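I finally made it to the Kiri Pomare show on Friday, after telling everyone for weeks that I was going to. It's at Lowther, the gallery above the old shoe repair place, and if you've never been, the stairs are steep and there's no sign until you're already at the top.

I've followed Kiri's work since her early prints, which were tiny and mostly blue. These are a different animal! She's been painting with rust. She soaks steel offcuts in salt water, lays them on wet cotton, and walks away for a few weeks. What comes up is orange and brown and a sort of bruised purple I didn't know rust could do. The biggest one, Gonari, is made of 73 squares sewn together by hand, and the stitching wanders all over the place (on purpose, she says).

I went with Glenys Baxter, who liked the small pieces by the door a lot more than I did. We argued about it in front of one called Volis for so long that a man had to ask us to move -- sorry, sir. Her point was that the big ones are showing off. My point was that I like showing off.

Lighting could be better. The back wall gets a nasty glare late in the afternoon, so go before 2 if you want to see the darker cloths properly. And do pick up the little booklet, because Waqas Mohmand wrote the essay in it and he's great on how the salt keeps working after the cloth is hung. A few of these will look different by the time they come down in July. I love that, though I'm not sure I'd love it if I'd paid for one.

I didn't buy anything. I did stand in front of a brown one for ages doing math in my head.
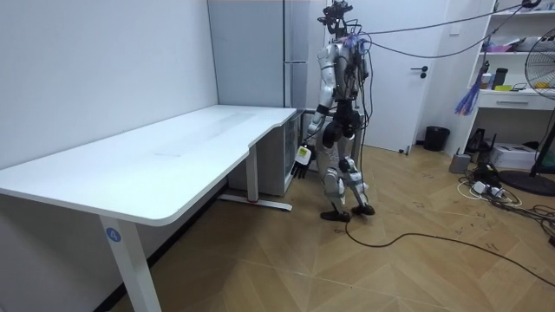
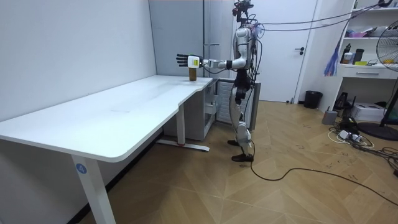
What I'm trying at home

Of course I came back and put a handful of old washers in a baking dish with some vinegar and half a pillowcase. So far I have a gray smudge and a kitchen that smells like pickles. Kiri told me salt water is slower but kinder to the fabric, so the other half of the pillowcase is getting that. I'll post both once they've dried.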